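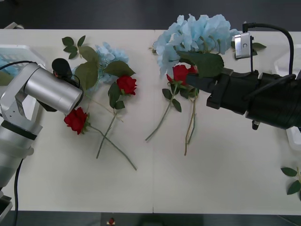
二、双臂花束工位

看完一楼的包装线，我们上二楼看Flollar。这是Wolto今年主推的一套桌面双臂工作站，面向花店、婚庆布置公司和仿真花加工厂。Perville的展示间不大，工位靠墙摆了一排，每组参观者可以在一个工位前待40分钟，中间可以随时提问。

演示用的全部是仿真花：红玫瑰、浅蓝色绣球，另外配一些绿叶小枝。讲解人员说鲜花也能做，但展示间一天要重复很多遍，鲜花损耗太大。我们是做仿真花束外发加工的，看仿真花正合适。

两条手臂不是同一个型号，一银一黑，从桌子两侧相对伸进来。黑色那条的上方装了腕部相机，镜头对着花材。我看的时候，黑色夹爪夹着一把花，绣球在后，红玫瑰在前，几根花梗垂到桌面上。银色手臂那边，两枝玫瑰的花梗交叉放着，后面压着一团绣球和几片大叶子。

我比较关心的是散放花材的抓取。我们车间的花材从来不会排整齐，花梗互相压着，叶子又容易勾住。据介绍，Flollar允许花材散放，不需要专门的定位托架，但同一区域内不建议堆叠超过三层。绣球花头大，花瓣软，夹持位置要设在花梗上，夹到花头就会留下压痕。这个位置可以在软件里按花材种类分别设置，新花材需要先示教。

三、软件和示教

控制软件叫Foley，装在一台普通的工控机上。操作界面有中文，个别菜单还是英文，说是3月的版本会补齐。示教有两种办法，一种是拖着手臂走一遍，一种是在屏幕上改参数。同行的同事试了拖动示教，手感偏重，走到桌子远端时要用点力气。

花束方案以“配方”的形式保存，目前的库里有104个，多数是欧式圆形花束，中式插花类的很少。客户可以自己建配方，也可以付费请他们代建。我问配方能不能导出到另一台工作站，回答是可以，但两台的手臂配置必须一致。

四、价格和服务

标准配置不含桌子，整机报价当场没有给，要填需求表之后由销售单独发。公开的只有服务部分：

年度维护：1,240欧元，含一次上门和软件更新
夹爪软垫：按套更换，不在维护范围内
上门培训：两天起，差旅费另计

夹爪软垫的建议更换周期是1,000束。按我们旺季的产量，这个消耗不算小，需要算进单束成本。备件从Perville发货，国内暂时没有仓库，这一条我记为待确认。

五、几点看法

适合的情况：款式固定、单批数量较大的花束，前段的取花、聚拢、夹持可以交给它。

不太适合的情况：款式天天换的小店。每换一种花材都要示教，熟练的花艺师手工做会更快。

没有看到的部分：扎绳和外包装。现场只讲到夹持成束，后面的捆扎需要另配模块，展示间里没有装。我们车间的瓶颈恰恰有一半在捆扎，所以这次还不能下结论。

另外，落叶的问题也问了。仿真叶片插接不牢时，抓取中会脱落，软件目前不识别掉落的小枝，需要人工清理台面。讲解人员建议每做完一批清一次。

六、后续

已经填了需求表，并约好寄一箱我们自己的花材过去试做，包括两种长梗玫瑰和一种花头较重的绣球。寄样清单由采购整理，试做时要求对方全程录像，并记录夹痕和掉叶情况。捆扎模块的资料收到后再补进这份报告。

2023年12月27日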